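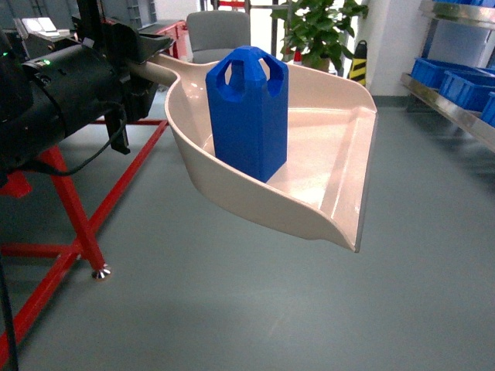

*A cream-colored dustpan, held above the floor.*

Fikre Handball Club has 46 registered players, and between them they were born in more countries than its coach can name without checking the list. Getachew Ayele runs the women's team, which won promotion in October after 3 seasons of near misses.

Practice starts at 6 p.m. in Stastelora. Drills are called in English, though the back line still argues in Portuguese.

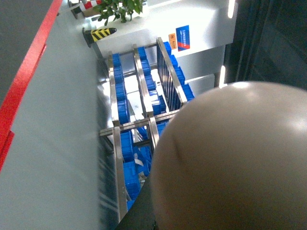

*Polished metal rails, seen from above.*

The final against Stustska drew 254 people, a club record. Fikre led by 2 at the break and held on – barely. Ayele changed his goalkeeper with ten minutes left, a call he had made once before and lost. 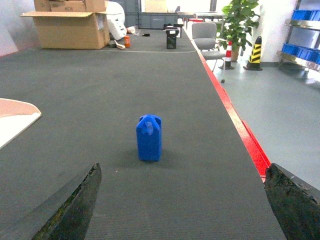

Away games are the hard part of the new division. The longest trip, to Dustato, means leaving before breakfast and getting home after midnight. Players pack their own food and drinks, and a small blue bottle with a looped handle like this one is easy to carry off a bus. Ayele wants two more left-handers before the first of those trips.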